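Printing on Clothing, Session 5: Black Ink on White Shirts
Notes from the Thursday class, typed up for everybody who missed it and for those of you who stopped writing when the snacks came out

Before anything else, the room. We're in the print room at Bermúdez again, and the door code is the same. Please bring your own apron this time! I washed eleven of the shared ones after last session and the ink is in there for good.

Where we left off

Last time we pulled one-color prints on scrap cotton and talked about mesh. A few of you asked me afterward to go over mesh counts again, so: the number is threads per inch. Low number, big holes, lots of ink. High number, small holes, less ink, finer detail. The screens on the left rack are all 110 and they're what I want you using for bold shapes. If your design has thin lines in it (Petrică, I'm looking at your bicycle spokes) take one from the right rack, where they're 156 and up.

Your artwork should come in at 300 dpi at the size you're going to print it. I know I say this every session. A tiny picture you found on your phone and stretched until it filled the page is going to have fuzzy stair-step edges, and the screen will copy every one of those steps faithfully. If you drew it by hand with a fat marker, scan it, bump up the contrast, and we're good.

Why black on white

It's the easiest combination there is and I still think it's the best looking. You don't need an underbase, you don't need to flash between colors, and a small registration problem can't exist when there's only one screen. What you do get is nowhere to hide. A thumbprint of black ink on the side of a white shirt is there forever, so wash your hands before you touch the blanks, and then wash them again.

Blanks are in the box under the cutting table. They're all short-sleeved crew necks, preshrunk cotton, sizes small through extra large. Take 2 each. One is for practicing and one is for keeping, and it's up to you which turns out to be which.

Lettering

This is what I really wanted to spend the evening on. Blackletter, or gothic, or "the newspaper title kind" as Yolanda called it, has been on shirts for as long as I've been printing them, and it prints beautifully when you respect it. The strokes are heavy and the counters (the little closed-in white bits inside letters like a, e and d) are tight. When you put down too much ink those counters fill in, and then your e is a black lump. So open them up a little in your artwork before you burn the screen. I go a hair wider than looks right on the monitor.

Also, gothic capitals next to gothic capitals are really hard to read. Use a capital at the start and lowercase for the rest. Hugo tried his last name in all caps and four people read it as four different words, which made for a fun ten minutes but he did redo it.

Spacing: blackletter wants to sit close together, like fence posts. Plain sans serif capitals want air. If you're using both on one shirt, let one be big and dark and let the other be small and quiet. Gray for the quiet one works nicely. You can mix it from the black and white tubs, but make more than you think you need, because you will never hit the same gray twice.

Placement

The standard advice is to start a chest print about three inches below the collar, and that's fine for something centered. Do put the shirt on a person before you commit, though. Flat on a table everything looks like a poster. On a body the cloth bends around the ribs, the shoulders pull the top corners up, and the bottom few inches bunch and swing whenever somebody sits down or lifts their arms.
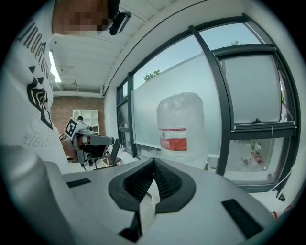

So tape a paper printout to the shirt, have a classmate wear it, and then make them move. Get them to reach for something, lean over, carry a box, slouch. Look from the side as well as the front. Long words are what suffer most, and the first and last letters are the ones that wander off toward the armpits. If you can't read it from the doorway when they're standing at an angle, shrink it or break it over two lines.

Small type near the hem is a nice touch, but keep it chunky. It gets creased, tucked in, sat on, and rubbed by belts more than any other part of the shirt, and faint lettering down there will wear before the chest does. Angular emblems and masks and faces are much more forgiving. Keep the gaps between the shapes generous and center the thing on the wearer, not on the side seams, which are often a bit twisted.

Curing and washing

The heat press by the sink is for finished prints only. Check the ink tub for time and temperature, they're not all the same, and let me watch your first one. Then leave the shirt alone overnight if you can stand it. First wash inside out, cold, and no bleach on the white no matter how tempted you are.

For next session

Bring one design with no more than one line of lettering and one shape, printed on paper at full size. Bring the practice shirt too, washed, so we can see how the ink held up. Ylva has kindly said she'll wear anybody's paper mockup who doesn't have a partner. Room opens at 6:30, and if you need to burn a screen before class, put your name on the sheet by the exposure unit, as it only takes one at a time.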